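Handheld Gripper Demonstrations for Kitchen Tool Handling
Second progress report to Clirkovell, prepared by Rosine Picard, Zetano project
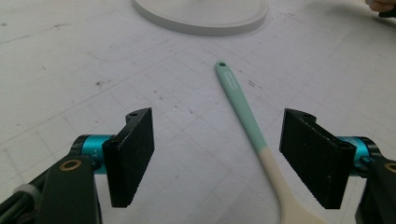
The work in this period had two goals. The first was to finish collecting demonstrations of picking up long, thin kitchen tools that lie flat on a table. The second was to test whether a policy trained only on handheld data could do the same task on the arm without any demonstrations from the arm itself. The first goal is met. The second is met in part, and most of this report deals with the part that is not.

Data collection

We now have 3,000 usable demonstrations. A demonstration is one continuous recording from the open gripper above the table to the tool resting at the target. Recordings where the operator changed grip halfway through were kept but tagged, and they are not in the total.

Flat tools are the hard case. A silicone spatula gives the fingers very little height to close on, and the handle can roll or twist as the pads come together. In the first period, operators dealt with this by pushing the fingers down hard against the table, a habit that the arm cannot safely copy. We rewrote the operator instructions in September. Operators now open the jaws wide before the approach, come down with the handle between the pads, and close slowly. Collection is slower this way, and we think the change was worth it.

Objects are placed by hand between recordings. The printed grid on the table is used only to check that placements are spread out and is not given to the model as a coordinate system. Operators had been favoring placements with the handle pointing away from them. We now draw the handle angle from a list before each recording, which fixed this.

Hands show up in a fair number of recordings, mostly near the edges of the view. We had planned to mask them. A small trial with and without masking showed no difference we could measure, so we dropped the masking step and saved the processing time.

Method

The policy is the same one described in the first report. It takes the gripper camera image and the current jaw opening, and it predicts a short series of relative hand motions along with the next jaw openings. Nothing in the input tells it where the table is. We made one change to training: images are resized and the batch size is now 128, up from the smaller value that our old machine required. Training time dropped enough that a full run fits in one night.

Results on the arm

We ran each condition on the Milska arm with the same finger shape used for collection. With tools seen in training, the policy completed 62 percent of trials. The target we agreed on for this period was higher, and we did not reach it.

The failures fall into two groups. In the larger group, the fingers close a little above the handle and come up with nothing. The approach direction is right in nearly all of these, and the error is in height alone. In the smaller group, the tool is gripped too close to one end and swings out of line when lifted. This second problem was also common among new operators, and it is in the early recordings.

We believe the height error comes from a time offset between the camera images and the recorded hand position. The offset was measured once at the start of the project and then treated as fixed. When we measured it again on a Tuesday morning, before and after a long session, it had moved. We do not yet know how much of the failure rate it explains, and we would rather not claim more until the corrected data has been trained on.

Tools not seen in training did worse. We tested 12 of them. Long handles with a round cross section were close to the seen tools. Flat metal handles were clearly worse, and we have very few of those in the training set.

Changes to the plan

The offset will be measured at the start of every session from now on, and we are estimating it for older recordings from the motion itself. Chareonsuk has agreed to print a new batch of fingers, as the surface on the current pads wears with use and we want a fresh set for the final tests.

The two-tool task, in which a second item is moved out of the way first, is pushed back to the next period. There is no point in starting it while single picks miss on height.

Spending

Spending is in line with the budget. Operator hours ran over because of the slower instructions, and the overrun was covered by the money set aside for masking. We are not asking for additional funds. We do ask for approval to move the remaining travel money into operator time, so that more flat metal tools can be recorded before the final evaluation.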